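Getting Marble Counters Clean Without Dulling Them

I love marble, veins and all, but it hates vinegar! Keep lemon and vinegar sprays well away and mix 2 drops of mild dish soap into 500 ml of warm water instead. Wipe, rinse, then buff with a soft dry towel (old T-shirts are great for this).

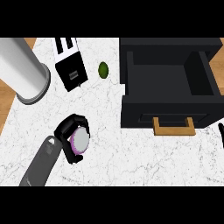

Faint gray veining on white marble.

For an oily spot, stir baking soda and water into a thick paste, spread it on, cover with plastic wrap and leave it overnight. Stubborn ones may want a second go, so don't give up! 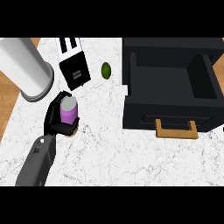

By Yoon-hee Tak | Kitchen tips

Wipe up wine and coffee right away, and blot, don't rub. I reseal mine every March, and it still makes me happy each morning.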